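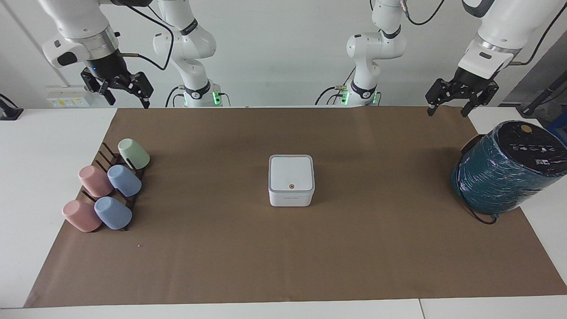
Notes for speaking: covering and wrapping on a shared bench
Bleddyn Parri, 20 minutes plus questions

Start with the table. Ask who has wrapped something on a bare bench this month and who put paper down first. Wait for hands.

Main point for the first five minutes: kraft paper is cheap, and a white top marks easily. One large sheet across most of the bench does more than several small ones, which slide over each other and leave gaps where tape sticks to the surface.

Sizes. Our roll at Eynon is 60 cm wide, which is too narrow for the big bench. We changed to a wider one in January. Leave a strip of table showing along the front - you need somewhere to put the tape and scissors down.

Joins. If the bench is two tables pushed together, run the paper over the seam. Otherwise small screws and labels go down it. (Tell the Skaller story if there is time. Skip it if the last speaker overran.)

Weight of paper. Pass the two samples round here. The thin one tears when you pull a box across it. The thicker one lasted us 37 parcels before it needed changing. The thin one was in the bin before lunch.

Curl. Paper off the roll wants to go back to being a roll. Turn it curl side down, smooth from the middle outwards, then tape the corners. Low-tack tape only. Demonstrate this, don't just say it.

Costs slide. We got through 200 metres last winter and 300 the winter before. The difference was turning sheets over and using the back. Old sheets get crumpled up for box filling at the end of the day.

Likely question: why not a rubber mat? Answer: we have one, from Flikex, and it is fine for cutting. It holds dust, though, and you can't write on it. People do sums and addresses on the paper all day.

Collect the samples before they leave the room.

Contact: Bleddyn Parri, Eynon packing room | Back to top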